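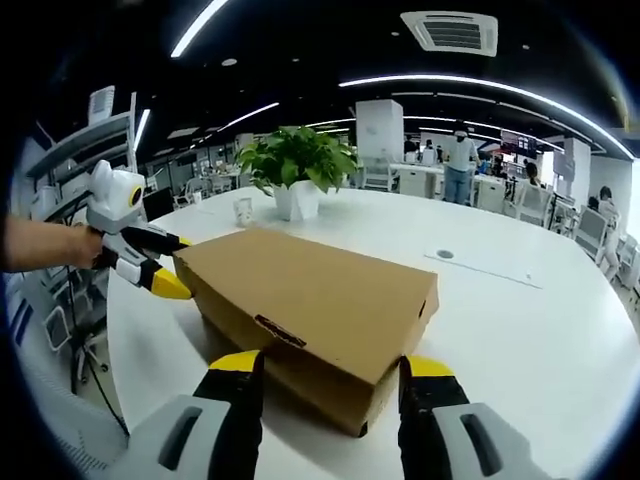
Domenica Riedl's third feature opens on a ferry that is going nowhere. The engine has failed a mile out from Osero, the island where most of the film takes place, and for the first 7 minutes we sit with the passengers while they eat each other's sandwiches and wait for a tow.

It is a good joke, and a fair warning. "Kourkoulas" takes its time. The title belongs to a retired harbour pilot who has come to sell his late brother's house and finds two families already living in it, each holding a signed lease. A lesser comedy would set them all shouting. Riedl lets them share a kitchen.

She shot the film in four weeks, with a script of 207 pages that she says she stopped reading by the second. You can tell. Scenes wander in halfway through a conversation and leave before it is settled, and the middle stretch, in which a goat is bought, lost and bought again, could go without harm.

The last half hour is much better. The old man finally climbs up to look at the roof, and the quarrel he has with it, alone, is the funniest thing Riedl has filmed since "Nundlow".

"I wanted to see him lose to something that couldn't answer back," she told the audience after the Cirthorpe screening. The film opens in cinemas in March.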